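From: Iker Aguirre
To: nekach-users
Date: Sunday, December 28, 2025
Subject: Re: [nekach-users] Cup drops in sim, please retest with 2.1 contacts

Esben Grímsdóttir wrote:
> We think the cup drops people reported in August are fixed. The solver
> was letting thin walls slide out of a two-finger pinch, and the new
> contact settings stop that. On our side the rim grasp now holds in
> every run. Could those of you with the tabletop setup try again and
> close your tickets if you agree?
>
> Grip force limits are unchanged.

Esben,

I tried again and I'm not closing mine.

I ran the rim grasp 114 times over the break with the new contact settings, stock cup, stock table, nothing tuned by me. It dropped the cup 29 times. That's better than August, I'll give you that, but "holds in every run" is a long way from what I have in my logs. Did you randomize the cup pose at all? If I pin the cup to the default spot I can't get it to fail either, and I don't think that tells us much.

What bothers me more is the status flag. In most of the failed runs the controller reported a good grasp and went on with the lift, and it kept reporting a good grasp after the cup was back on the table. Steinar saw the same thing on the Grititz machine and was told it was a logging delay. I don't buy that. A delay would clear up by the end of the run, and mine never does.

The wrist view below is from one of the bad ones, at the pinch. The wall of the cup is between the two fingertips, so I don't think we can blame the approach.
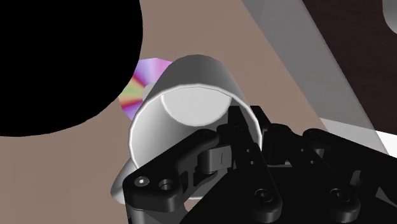
Filed under: Grasping / Contact / Reopened

I also don't agree that the force limits have nothing to do with it. I get the same drop rate at the low limit and the high one, and that makes me wonder whether the limit is being read at all. Could somebody who knows that part of the code check? Esperanza, I think you were the last one in there.

Two things I'd want before anyone calls this fixed:

1. The grasp flag has to go false when contact is lost. I don't care how good the contact model gets — a controller that says it's holding a cup when it isn't will hurt somebody once it's on hardware.

2. The test needs random cup poses, with the seeds posted so the rest of us can run the same ones.

Until then I'd ask Dennis to hold the hardware trial at Nindness. I know the date is set and people have booked travel. The arm there works next to people, and the plan as I read it has it carrying full cups with the same flag deciding when to move.

Logs and seeds for all my runs are attached to the ticket. If I've set something up wrong, show me where and I'll rerun it.

Iker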